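# Notes on teaching the drinks task

12 November isn't a date anyone will remember, but I have now recorded 317 demonstrations of a robot stirring a drink, and I would like to write down what I have learned before I start on the next batch.

The task is simple to state. Two arms stand at a table. One fetches and pours, the other stirs. I drive both by hand from a pair of smaller leader arms, joint for joint, and the software (Orkell, our in-house recorder) logs the joint positions, gripper widths and camera streams. A policy is then trained on the logs.

## Leader arms or hand guiding

We tried hand guiding first. You put the arm into gravity compensation, take hold of the wrist and move it through the motion. It works well for a single arm and a rigid object. For two arms it is poor, as you need both of your hands on the wrists and your body ends up in the camera view. The policy then learns from pictures containing a person who won't be there later.

Leader arms keep you out of the view. The cost is that you lose most of your sense of touch. When the spoon meets the bottom of a glass, I don't feel it. I see the tool stop moving while my own hand carries on, and by then the follower is pressing down with whatever force the controller allows. I lowered the stiffness on the wrist joints in August and breakages stopped. Tracking got slightly worse, which I can live with.

## Episode length

Early episodes were too long. I recorded the whole drink in one go, and a slip near the end spoiled everything before it. Rosalind Bellamy suggested splitting the task at the points where both grippers are clear of the glass, and recording each part separately. The stirring segment now takes 17 seconds when it goes well. Pouring takes longer and varies more.

Splitting has one drawback. Each segment must begin from the sort of state the previous one leaves behind, so I vary the start on purpose. The glass moves a few centimetres, the liquid level changes, and the spoon is gripped higher or lower.

## The stirring segment

A bar spoon is an awkward tool for a two-fingered gripper. The shaft is thin, so the contact area is small, and any sideways load at the bowl end turns it between the fingers. What has helped most:

- Grip the shaft with the fingers fully closed before lifting. A late squeeze rotates it.
- Go in vertically. An angled entry catches the rim.
- Stir from the shoulder and elbow, with the wrist nearly still. Wrist-only circles look neat on the leader and come out as ellipses on the follower.
- Keep the idle arm open and well away from the glass, but don't park it in exactly the same pose each time.
- Pause before withdrawing. The policy needs a clear signal that stirring is over.

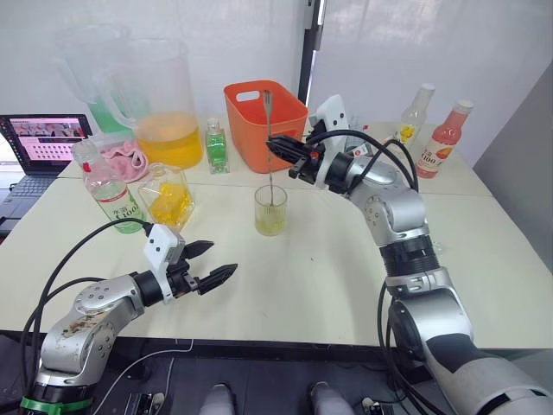

## Clutter

I used to clear the table between episodes. Tamo, the first policy trained on those tidy recordings, did acceptably until someone left a bottle out, and then reached for it. Since then I have kept the other supplies on the table and shuffled them between episodes. Pitchers, bottles and the basket stay towards the back so that the arms have room to cross in front.

Clear containers remain a problem. Depth readings on transparent plastic are unreliable, so we have stopped using depth for this task and rely on colour images alone. Coloured liquid makes a glass much easier to locate than water does. I may be teaching the policy to find the liquid and ignore the glass, and I need a run with plain water to check.

## What gets thrown away

I discard an episode if I hesitate for more than 2 seconds with a tool in contact, or if I correct a grip by pushing the object against the table. Both look harmless on playback. In training they come back as dithering and as a habit of pushing things.

I keep recoveries, provided they are short. If the spoon touches the rim and I lift and try again, that stays in and gets a tag – the later policies were visibly better at second attempts once those were included.

Next on the list is pouring from the larger pitcher, which will need a different grip altogether. I'll start with it half full.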